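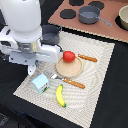
Can a robot arm clear the table yet? Project report, group Jeddale

1. What we wanted to find out

Everybody has seen the videos. Arm folds shirt, arm loads dishwasher, arm makes coffee. Our question was smaller: take one ordinary chore, clearing up after a meal, and ask how much of it a single arm with a two-finger type gripper can do today without a person stepping in. And then the shop-floor version of the same thing, which is picking mixed items and putting them where they belong. We picked clearing because it has a bit of everything in it. Round things, flat things, thin things, things on top of other things.

Short answer for people in a rush: parts of it, yes. The whole chore, no.

2. Setup

White arm, white parallel gripper, black tabletop. Off-white cloth laid diagonally so the items never line up nicely with the arm. On the cloth we used a dark gray cup with a handle, a light tan plate, a red tomato, utensils with orange-brown handles, a pale blue carton and a toy banana. Behind the cloth is the kitchen part, a board like a toy stovetop with black burners and a gray saucepan, plus a cream bowl.

Toy-size on purpose. Smaller things fit the gripper and nothing breaks when it drops. It is also a weakness of the project, see section 6.

Software side we called the task planner Zekarus (our own scripts, nothing fancy) and the grasp picker Gukura. Zekarus decides what to move next, Gukura decides where to grab it. They talk through one text file. Yes, we know.

Training: 2,000 grasp tries recorded in January, most of them on single items with nothing else nearby. We thought this would carry over to the crowded cloth. It did partly.

3. What counts as done

We argued over this for too long. In the end:

— item is off the cloth
— item is in the right place (dishes to one bin, food to another)
— nothing else got knocked over or dragged
— no human hand touched anything during the run

A run is one full clearing. 26 runs in total. If an item fell off the table the run was over.

4. Results by item

Cup. Good. Handle gives the fingers something to go for, and when Gukura misses the handle it can still take the rim. Problems only when the cup stood close to the plate, then the gripper body bumped the plate on the way down.

Carton. Best item of all. Flat sides, stands up straight, the roof shape on top is nearly made for pinching. If every grocery item was a carton we would have written a much happier report.

Tomato. On the cloth it was OK. On the plate rim it was bad. It sits right at the edge of the plate, and the first finger to make contact pushes it. It rolls. Then Gukura is looking for it where it used to be. We added a second look before closing the fingers and that helped but made everything slower.

Banana. Fine when it was turned the right way for the gripper. The curve confused the grasp point, sometimes it grabbed near one end and the other end swung down and hit the plate.

Plate. Hard. Low and flat, so coming straight down doesn't give the fingers anything to hold except the raised rim. And you can't lift it with a tomato on it and expect the tomato to stay. Zekarus has to know to take the tomato first. At the start it didn't, it just went for the nearest item.

Utensils. Worst. Thin, close to the cloth, and one of them had its metal end under the plate. A person doesn't even think about this, you lift the plate or you slide the handle out. The arm tried to lift the handle straight up and took the plate with it. We changed the order so that the plate goes first and then the utensils, but the plate is the hard item so now everything waits for the hard item.

Saucepan and bowl were not part of the scored runs. We ran out of time.

5. The cloth

Own section because it cost us most of a month. When the fingers close low they pinch fabric. Then the arm goes up, the cloth goes up with it, and the whole meal moves. The only fix that worked was to stop a little higher, and then of course the utensils are even harder to get.

We tried taking the cloth off for 2 runs and clearing was a lot smoother. But people have tablecloths. And in a stock room it would be plastic wrap or paper liner or something else soft, so the problem doesnt go away.

6. Home vs. shop floor

One of us spent an afternoon watching the packing line at Dalgleish, the small warehouse that let us visit. Main things noted:

— The same boxes come again and again. At home every table is different.
— Workers there straighten items before the next step, without being asked. A lot of the work is hidden in that.
— Speed matters a lot more. Our arm would be hopeless there at the moment.
— On the other hand things are seldom stacked at odd angles with a fruit on top.

So we think the shop floor comes first, for boxy goods in known positions. For the home, single steps could work fairly soon, e.g. "put the cartons away." Clearing a full table with thin utensils is further off. This is our opinion from one setup and one visit, not a proof.

Also the toy-size thing. A real plate is heavier and slippery with sauce on it. None of our food was messy. Real results would be worse, we expect.

7. What we would do diffrently

Record grasps on crowded tables from day one. Those 2,000 single-item tries taught the arm about a table no one eats at.

Let the arm push and slide. We only allowed lifting, and people slide stuff all the time, especially knives and forks.

Try another finger shape, something thinner at the tip.

Log times properly. We have them for the later runs only, so there is no speed table in this report, sorry.

8. Still open

Saucepan handle sticks out far and the arm has to plan around it, not tested. Bowl on a burner, not tested. Putting things back out again, i.e. setting the table, we'd like to try next term with the same items if the lab slot is free. Code cleanup for Zekarus is in progress, the text file will be gone by then.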